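Chapter 4
Depreciation: Spreading the Cost of Things That Last

If you have ever bought a good winter coat, you already understand most of this chapter. You paid for it all at once, probably in November, and then you wore it for years, and it would feel a little silly to say the whole coat was "used up" on the day you carried it home. Businesses face the same question every time they buy an oven, a van or a set of shelves, and the answer they have settled on is called depreciation.

Let's take a small bakery named Brelleo. It buys a mixer for $2000 and expects to use it for 8 years - after that, it will probably be ready for someone else's garage.
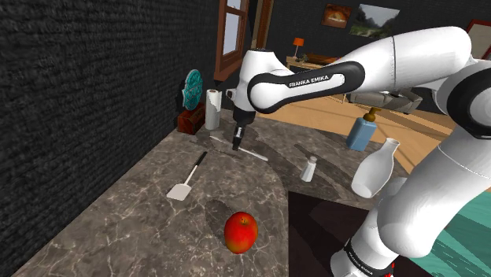 The owners could record the full $2000 as an expense in the first year, but then that year would look dreadful on paper and the next seven would look better than they really were. So they spread the cost out instead. With the simplest method, called straight-line, they divide the price by the years of use and record $250 a year. (We are assuming the mixer will be worth nothing at the end. We'll come back to that.)

Across the street, Fatora, a tailoring shop, spends $800 on fabric and thread. Fabric is sold and gone within the year, so it is never depreciated. It belongs with inventory, which you met in Chapter 3 - and if that chapter feels far away by now, do take a few minutes to look back at it.
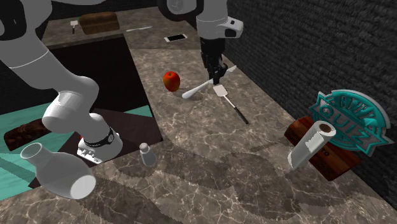

4.1 What Counts as a Depreciable Asset?

Three questions will settle most cases. Does the business own it? Is it used to earn income? Will it last more than a year, and wear out in time? Land meets the first two and fails the last, so we leave it alone.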